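Katton opens packing bench for fragile household goods at Prurnley

Prurnley, 2019-02-17

Katton, the packing materials supplier, has opened a packing bench at its Prurnley trade counter for customers sending fragile household goods. The bench covers items that are awkward to box because of their shape: rounded ceramics, glass shades, lidded jars and ornaments with handles or spouts. It is available during normal counter hours and does not need to be booked for consignments of one or two boxes.

The service uses the Kirano packing method, which Katton has supplied to removal firms in printed form since last April. The method sets out the order in which an item is wrapped, supported and boxed, and the checks made before the box is sealed. It has been revised for counter use. The main changes concern the height of the support block and the amount of tape used on the inner wrap.

Materials

The bench stocks single-wall and double-wall corrugated boxes, small-bubble and large-bubble wrap, white foam blocks, acid-free tissue and paper tape. The foam blocks are supplied by Říha and are delivered already shaped, with a hollow in one face to take a rounded base or shoulder. Blocks can be trimmed at the counter with a hot wire. Trimming is free for blocks bought on the day.

Clear plastic containers with lids are also sold from the bench. They are intended for goods going into storage, where the owner may want to check the contents without unwrapping them. They are not recommended for carriage by parcel post, as the walls do not absorb impact in the same way as corrugated board.

Bubble wrap is sold by the metre or in full rolls. Customers may bring their own wrap if it is clean and the bubbles are intact. Newspaper is not accepted as a contact layer because the ink can transfer to unglazed surfaces.

Bench procedure

The procedure has four stages and is the same for counter staff and for customers who prefer to pack their own goods.

1. Inspection. The item is checked for existing chips, cracks and loose parts. Lids and stoppers are removed and wrapped separately. Any existing damage is written on the packing slip and the slip is signed by the customer.

2. Wrapping. The item is covered in tissue and then in bubble wrap, with the bubbles facing inwards. The wrap is taken past the widest point of the item and folded over at both ends. Tape is applied to the wrap only. A finished item should hold its shape when laid on its side.

3. Setting out. The box is opened beside the wrapped goods, with its flaps folded back and the inside clear. Foam supports are stood next to the items they will carry, so that the fit can be judged before anything is lifted in. Heavier goods are placed nearest the box.
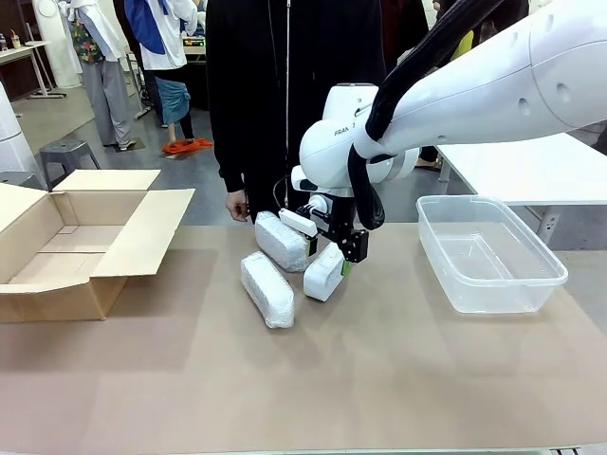 4. Boxing and sealing. A base layer of padding is put in first, followed by the foam support and then the wrapped item. No item should touch a wall of the box or another item. The remaining space is filled until the contents do not shift when the box is tilted by hand. The flaps are closed and taped along the centre seam and both edges.

Where an item weighs more than 3 kg, a double-wall box is used and a second foam support is fitted at the top. Items with a projecting handle are placed with the handle upwards, and the handle is given its own collar of wrap.

Comments

Carmela Bortolotti, counter manager at Prurnley, said: "Most of the breakages brought back to us come from empty space in the box. People wrap the item well and then put it in a carton two sizes too large. With everything laid out on a table first, the wrong box is easy to spot and we can change it before any tape goes on."

Mirko Marchetti, product manager for the Kirano range, said: "The shaped block does most of the work for rounded goods. A flat block gives one point of contact and the item rolls. We asked for a deeper hollow on this version and a wider foot, and the trade customers have preferred it."

Charges and availability

Customers packing their own goods pay for materials only. Packing by staff is charged per box, with the rate displayed at the counter. Katton has allocated 1000 shaped foam blocks to the Prurnley bench for the opening period. Further stock will be ordered according to use.

Packed boxes can be left for collection for up to 28 days. They must be labelled on the top and on one side with the customer's name and a contact number. Katton does not arrange carriage, and customers should check the packing conditions of their chosen carrier before sealing, as some carriers exclude glass and ceramics from compensation.

The bench does not accept liquids, live plants, mirrors in frames, or items too heavy to be lifted safely by one person. Large framed goods should be referred to the crate department at the same address.

Printed copies of the Kirano procedure are available free of charge at the counter.

Notes to editors

Katton supplies cartons, wrap and foam supports to trade and household customers. Kirano is its range of packing materials and procedures for fragile goods. Enquiries about the Prurnley bench should be addressed to Carmela Bortolotti at the trade counter. Technical questions about foam supports should be addressed to Mirko Marchetti.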